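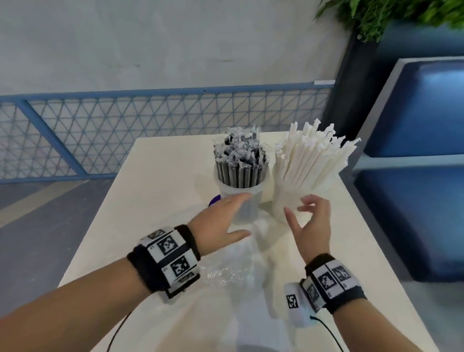
Wristbands on, reaching for the straws at the Ronelix open day.

Home Visits Kit Fairs Archive Contact

Ronelix open day, 9 November 2022

I'd been looking forward to this one since June, when Ronelix first said they'd be letting people in to see the Woretti wrist kit in use. The building is easy to find (there's a stone over the door with 1814 cut into it) and there was decent coffee, so we were off to a good start!

Woretti is a pair of black straps covered in white marker tiles, one for each wrist, with a small white module fixed to the side and a cable running off it. You wear them, you do an ordinary job with your own hands, and the movements are recorded so that a robot can be taught from them later. I've read plenty about this sort of thing, but watching it done at a table is far more fun than any brochure.

The job on show was drinking straws, and what a good choice. Black ones in clear plastic wrappers, white ones in paper, all of them bundled up, bendy and slippery. I wouldn't fancy programming a gripper to sort that lot out by hand, and I suspect the people from Oltmanns next to me felt the same, going by how hard they were staring.

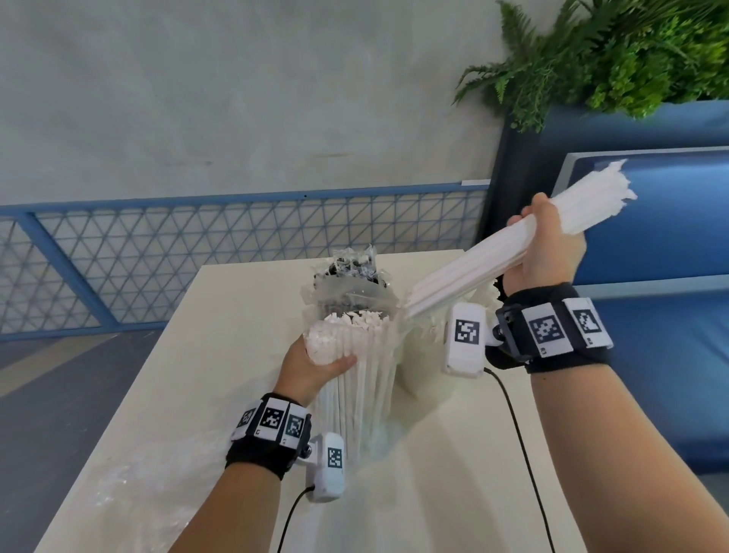
One bundle held upright, another lifted away at a slant.

What I liked most is that the fingers are left completely free. I had a go myself – 9 minutes, before the queue got restless – and after the first couple I'd stopped thinking about the straps. The cables I did notice. You learn to keep them to one side, but I'd love a version without them.

There were nearly 30 of us, and the questions ran well past lunch. The hire pack comes with a carry case and lasts 30 days, and it works with the Drurnon software we already have, so I've asked for a quote. I still want to know how the straps come up after cleaning and whether they fit small wrists. If I hear back before the next visit, I'll add it to the Kit page.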